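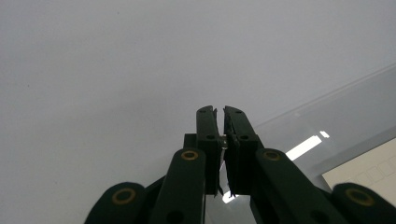

## Nicotine gum after quitting — how long is too long?

Asked by Lutfa Kodikara, 2021-09-17

Hello everyone, and thank you for having such a kind group. I smoked for 20 years, close to a pack a day, and I stopped last October with the help of the 2 mg gum. I haven't had a cigarette since and I'm so proud of that! But I'm still chewing, maybe five or six pieces a day, and the box says to stop at 12 weeks. My husband thinks I've traded one habit for another. My jaw is sore by evening too. Has anyone stayed on it this long, and how did you get off?

### 2 answers

**Sipho Masilela**

First of all, well done, Lutfa — getting through a whole winter of holidays without smoking is a big thing. I was on the gum for 11 months myself. My pharmacist in Pirkville wasn't alarmed. She said plenty of people go past the date on the box, and that gum is a lot less harmful than going back to cigarettes, but that I should talk it over with my doctor, so please do that, especially if you have any heart trouble or take regular medicine.

What worked for me was dropping one piece a week, starting with the easiest one (mine was mid-morning, yours may be different) and leaving the after-dinner one for last. I chewed plain sugarless gum in its place. For the jaw, are you chewing it like ordinary gum? You're meant to chew slowly until it tingles, then park it in your cheek for a while. I did it wrong for months and had hiccups every single day.

**Rezaul Sultana**

Just stop, it's only gum. I went cold turkey and was cranky for a week or so, then fine. Sipho's way is probably nicer for your family though.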